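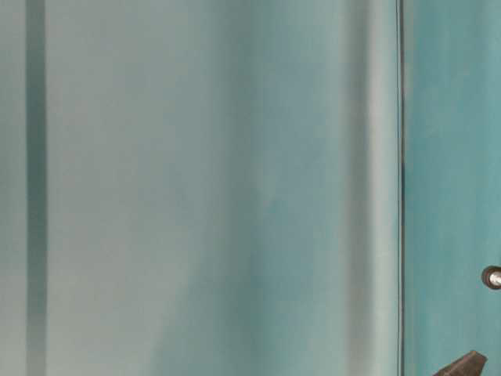
Storage notes, part 4

The Cokeldale workroom has one window and no built-in shelving, so everything I keep there lives in stacking bins. I spent most of March sorting them again. The first system was by project, and it failed as soon as two projects needed the same roll of tape.

The current system is by size of item. Small parts go in the shallow bins, 14 of them. Anything longer than my hand goes in the deep ones. Odd shapes go on the bottom shelf of the Grudham rack, which is 17 inches deep and takes a deep bin with a little overhang at the front.

Notes on bin material. Clear plastic shows the contents but scratches, and after a year of sliding in and out it is no longer very clear. Frosted plastic hides the scratches and gives you only a color and a rough shape. I prefer frosted for anything I already know by color – sandpaper, cable, the teal shop cloths – and clear for hardware. Opaque bins I gave away.

Labels go on the short end, lower left. I tried the lid first, and that stops working once a second bin is stacked on top. Paper labels under packing tape have held up better than the Fandlow adhesive ones, which curl at the corners in the afternoon heat.

Still open: the lids. Four no longer close flat, and the replacement size is listed as 29 liters, a little too wide for mine. I will measure the rims again before ordering.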